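Community Policing, Week 3
Instructor: Nilton Muñoz

Traffic stops are the most common contact most people have with an officer. Read the Skidell report before class, pages 19 to 50.

Terms to know: procedural justice, discretion, warning, citation.
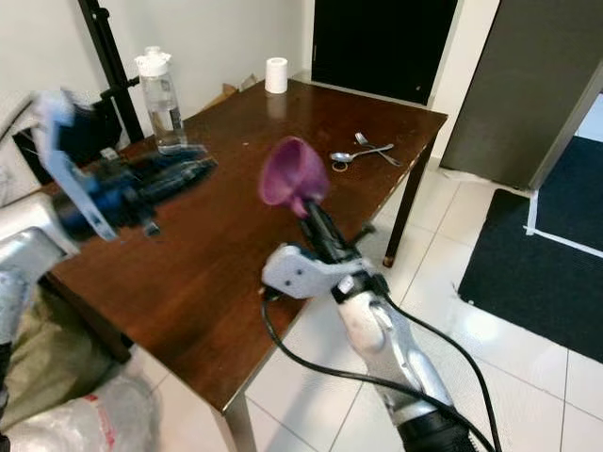

Fig. 1. Purple funnel held over a table.

Discretion means the officer may choose a warning over a ticket. In the Manau survey, 207 of 602 drivers got a warning only. Most of them rated the stop as fair – so did many who were ticketed, if the officer had explained the reason first.

Bring one page on the Lara case to section. Late pages lose half credit.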